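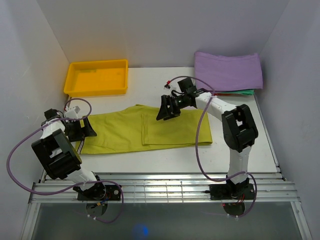

Hello Liette and all,

I have tried your way of folding trousers for the Flallmont clothing swap, and I have one question. You wrote that one leg must go over the other before anything else is folded. With the yellow-green pants I laid them flat across the table first, and the seam and the fold line can be seen where the legs overlap, so it is easy to check if they are straight. After this, do I fold in 3 or in 4? In 4 it makes a smaller pile, but the waist becomes thick and the pile leans.

For the other cloths I keep the same order as the stack in the corner, lavender on top, then green, then red. I would like to keep the shallow tray for socks and belts, if no one has another plan for it.

I can bring 13 folded pairs to the hall. Please tell me also if the colours should be sorted, or only the sizes.

Kind regards,
Roscoe Montoya

On October 16, 2025, Liette Simard wrote:
> Dear all,
> For trousers, please put one leg over the other, smooth them
> with your hand, then fold from the bottom toward the waist.
> Leave the pockets inside. Labels are in the drawer.
> Liette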